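Sunday, December 3, 2023
Bed task, teleop demos, right hand

Started late. Glove calibration took two tries. First pass gave a thumb offset that put the thumb inside the index finger at full pinch; second pass was usable. Saved it as the default for the right side and overwrote the old one, which was from March and had been wrong ever since the tendon swap.

Task as run: cloth on the bed, hand comes in from above, four fingers and thumb close on one fold, lift clear of the sheet, move toward the foot end, release. Home pose between episodes. Operator was Nesrin Karabulut for the first block, me for the second. Yufang Qiu on the logging machine.

Settings: finger closing speed held at 500 in driver units. Above that the fingers reach the bedding before the thumb has come around, and the grasp picks up sheet as well as cloth. Tried it once higher to check. Same result as last time, deleted the episode.

Approach angle matters more than I wrote in the previous entry. Coming straight down, the fingertips land flat and push the fold away. Tilting the wrist so the thumb is lower than the fingers gives a scoop, and the fold stays put. The operator cannot feel contact, so this has to be judged from the wrist view. Nesrin does it by stopping short, waiting for the picture to settle, then closing. Slower, but the trajectories are cleaner and I would like to keep that pause in the data. Yufang disagrees; he thinks the policy will learn to hover and never close. We should train with and without the pause and look.

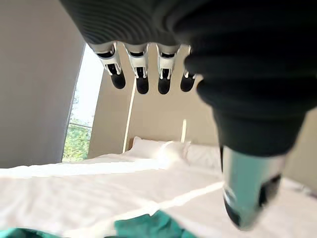
The wrist view exposure is still on auto. With sun on the sheet it steps down when the hand moves across the bright part and comes back up a moment later. I can see the step in playback. For the next block, lock exposure at the start of each episode and note the value in the header. Do not lock white balance as well until we know what it does to the cloth color.

Latency, glove to finger motion: 19 frames at worst, normally far less. The worst cases line up with disk writes on the logging machine. Moved the recorder to the second drive and they went away for the rest of the block. Leave it there.

Totals: 2,353 episodes in the Pasovum set after today's were merged. Two were rejected on review, both mine. In one I released early; in the other the wrist hit its joint limit and the arm stopped. The limit is set tighter in software than it needs to be. Asked Yufang to check the number against the drawing before anyone changes it.

Sleeve over the palm: ribs catch slightly on the thumb base when the thumb is brought fully across. No error from the motor, but current is up at that position. Compare with the spare at Sasthorpe.

To do:
Exposure lock in recorder, value in header
Split list for pause / no pause training
Wrist joint limit against drawing (Yufang)
Thumb current log at full opposition, sleeve on and sleeve off
Copy calibration file to the shared folder, with the date in the name this time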